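**Call for participants – surface cleaning and clearing trials, Nuttall test room**

Ritari is looking for participants for a set of short table-clearing and wiping sessions at Nuttall, Floltstead. The work covers small whiteboards, trays, desk items and the glossy surfaces they stand on. Sessions begin in November.

Each participant completes 2 sessions. In a session you clear a surface, wipe it, wipe the boards on both sides and return every item to its marked position. Written instructions are provided for each task. Cloths, gloves and cleaning fluid are supplied; please do not bring your own products.

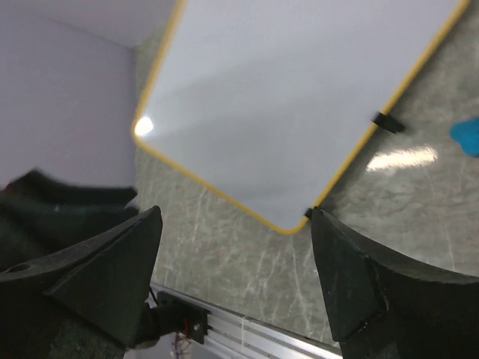
Boards are to be lifted by the frame and set down flat. Clips stay on unless the task sheet says otherwise. Streaks and glare are judged under the room lights from a standing position, so participants should have normal or corrected vision.

Requirements:

- age 18 or over
- able to stand for the length of a session
- no known skin reaction to alcohol-based cleaners
- able to read instructions in English

Prior cleaning work is welcome but not required. Left-handed applicants are encouraged to apply – the current list is short of them.

There are 12 places. Travel within Floltstead is refunded against receipts, and payment is made after the second session.

To apply, write to Asanka Pramanik at the Nuttall front desk with your name, preferred hand and available hours. Questions on the tasks themselves go to Ognjen Zupan.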